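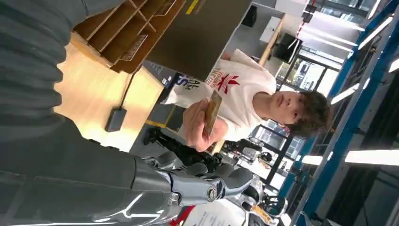 How long does the Fisora rental kit take to set up?

Plan on 40 minutes if you've done it before. My first time ran to an hour and a half, mostly me hunting for the right cable (it was in the lid pocket, of course). The arm, the hand and the control box all come in one case, and Culska puts a printed card in there with the startup order.

Can I hand it things myself?

Sure, that's my favorite part! Start with something flat and stiff, like a card or a tile, and hold it out slowly until the fingers close. Floppy stuff is a pain.

How long can I keep it?

The shortest rental is 3 days. I always book Friday pickup so I get the weekend to mess around with it.

Does it work with my old Lakach stand?

The bolt pattern fits, but you'll need the adapter plate, and that's 43 dollars extra. Bachmann stands need no plate.

What if a finger gets stuck?

Hit stop, wait for the light to go off, then ease it open by hand. Don't yank it.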